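I'm sorting fake flowers this week. All of them. Every stem I've bought, been given or dragged home from a wedding since I moved to Ternau. I'm going to post as I go because if I don't tell people I'm doing a thing, I stop doing the thing.

Background for the new folks: I make table arrangements, door wreaths, the odd bridal arch. It started as a hobby and then my cousin got engaged and told everybody I was cheap. I was cheap! I'm a bit less cheap now.

The stash used to live in trash bags in the hall closet. You'd pull out one rose and get a whole bag's worth of ivy with it, all hooked together like coat hangers. I lost an entire evening in April trying to get a eucalyptus garland out of a bag of baby's breath and ended up cutting it.

So the rule for this round is no bags. Clear boxes only, lids that come off easily, and one kind of thing per box. I got the boxes from Brouwer, the housewares place behind the station, and they had the big ones and the small ones in the same clear plastic (the big ones have lids that also fit the OLD big ones, I nearly cried at the register).

First decision, and the one I went back and forth on the most: do you sort by color or by type?

Aranka Bárány, who taught the wreath class I took, sorts strictly by color. Her shelves look like a paint store. I tried it for a month. The trouble is I never think "I need something pink," I think "I need something big and round to fill that hole on the left," and then I'm digging through tulips and ribbon and a flamingo.

So it's type first, then color inside the type if there's enough to bother. Hydrangeas get their own box. Roses get two, because of weddings. Peonies and ranunculus are sharing and they'll have to get along.

Greenery is its own category and I will die on this hill. Do not store leaves with flowers. I know they come on the same stem. Take them off.

Okay people are asking about taking them off, so, a bit more on that.

Most of the cheaper stems are pushed together. There's a plastic main stem with little pegs, and the leaf sprigs are just shoved onto the pegs. Hold the stem close to the joint, wiggle, pull straight out. If it fights you, hair dryer on low for a few seconds and try again.

The nicer ones have wire inside with tape or rubber over it. Those you can't pull, you have to snip. I snip as far down as I can so there's some wire left to work with. You can always shorten it later.

Why bother: because a hydrangea head with its own two leaves looks like a fake hydrangea. Same head with somebody else's leaves, mixed up a bit, darker ones at the back, looks so much better. I don't make the rules.

Also the leaves get bent if the flower heads sit on them. Lay a leaf under a box of blossoms for one winter and it comes out folded like a letter.

Day two. Had coffee, put on a podcast about shipwrecks, cleared both white tables and pushed them together. That's the whole trick with this job, by the way. Floor space is no good, your back gives out. You want a long, plain, light-colored surface so the dark green stuff shows up and you don't sweep half your leaves into the trash with the snippings.

My working order, for anyone doing this at home: big flowers box on the left, greenery box on the right, loose stuff in between. Pick up a sprig, look at it, box it. If I have to look at it twice it goes in the "maybe" bowl.

The maybe bowl is full. The maybe bowl was full by lunch.

Things currently in the maybe bowl: a fern with half its fronds, a sunflower somebody wrote a phone number on, berries that shed red dust on everything, and a poppy I love that matches nothing I own. I'm keeping the poppy.

Dust! Several of you asked. For silk-type petals I use a soft makeup brush, or the hair dryer on cool held at arm's length outdoors. For the solid plastic leaves, a bowl of lukewarm water with a drop of dish soap, swish, rinse, then flat on a towel overnight. FLAT. If you dry them standing up in a jar the water runs down into the joint and you'll find out about it later.

And please test one petal first if it's a strong color. I had a batch of navy roses that turned a whole sink navy. The sink recovered. The roses are now sort of denim.

Jae-hoon Hyun wrote to say he puts his in a pillowcase with a cup of salt and shakes it. I've tried this and it does work on sturdy stuff, but I was picking salt out of the centers forever. Great for sunflowers, not so great for anything with a lot of tiny petals. Sorry Jae-hoon, I know you're a salt guy.

Price talk, since somebody always asks and then somebody else gets mad. The most I ever paid for one stem was 20, and it was a magnolia, and I've used it in every single thing I've made since. The least was zero, from a box outside the Rekberg showroom when they changed their window.

If you're starting out, spend on the big heads and go cheap on the greenery. People look at the flower. The leaves can be from anywhere as long as you have a LOT of them.

I did one proper count, just for roses, because Bart Cuypers bet me I had fewer than fifty. I have 69. Bart owes me a lemon cake. I will be posting the lemon cake.

Okay, the blue hydrangeas. These are my favorite thing in the whole stash and they're the reason I started with this box. They're a pale, washed-out blue, the color of a shirt you've had for years. The brighter blue ones never look right to me indoors, but these go with white, with cream, with green, with a brown table, with anything.

They do need room, though. Those little four-petal florets squash if you press the lid down, and then you've got a flat side for good. I fill the box up, give it a gentle shake so they settle, and stop.

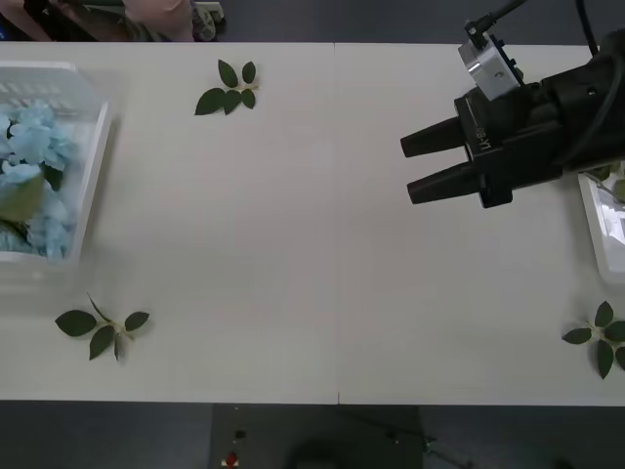 Greenery next, and it goes fast once you get a rhythm. I lay the sprigs out flat on the table first, with gaps between them, so I can see what shape each one is before it goes in. A sprig with a nice curve to its stem is worth more to me than a full one, you can tuck it along the rim of a vase and it looks like it grew that way.

Four leaves, five leaves, I don't separate them any further than that. Shaohua Mao does (she has a drawer with dividers, it's beautiful, I'm very jealous) but I know myself. If a system has more than one step I'll quit by the weekend.

One stray pale green leaf can stay in with the hydrangeas. I like the reminder of what the color combo looks like. Yes, I know what I said about the hill.

Labels: painter's tape and a marker, on the short end of the box. Skip the fancy label maker. You're going to change your mind and you want something that peels off clean. I write what's in it and what's NOT in it if I've been fooled before. One of my boxes says "IVY, no berries, stop looking for berries."

Somebody asked where the boxes go when I'm finished. Shelf in the spare room, flowers on the middle two shelves, greenery on the bottom, ribbon and foam up top where it's light to lift down. Keep them out of direct sun. Clear boxes are lovely until your window side fades and the back side doesn't. I hung an old curtain over the front of the shelf and that fixed it.

Arnout Smits wants to know if I sell my extras. Sort of! I trade. The Zirnlow craft swap has a table for florals every spring and I usually go with two bags and come back with three, so maybe I'm the wrong person to learn tidying from.

What I'd love to find at the swap this time: long trailing stuff, anything gray-green, and more of that pale blue if it exists. I've got one box of it and I already have plans for most of it. Two wreaths and a long low thing for my aunt's dining table, the kind you can see people over.

Update on the maybe bowl: fern is out, berries are out (outside, in fact, on the balcony, being shaken), sunflower stays as soon as I figure out whose number that is.

Tomorrow is ribbon. I've been putting off ribbon. Some of it is wound on cards, some of it is on the original spools, and some of it is in a knot the size of a grapefruit that I've moved between two apartments.

If you've got a good way of keeping wired ribbon from crushing at the ends, tell me now. I've tried clothespins and they leave a dent. Toilet paper tubes work okay but they look like, well, a shelf full of toilet paper tubes.

Going to put the lids on and make some dinner. Keep sending me photos of your stashes, I'm reading everything, and whoever it was with the bathtub full of wisteria, please write back, I have questions.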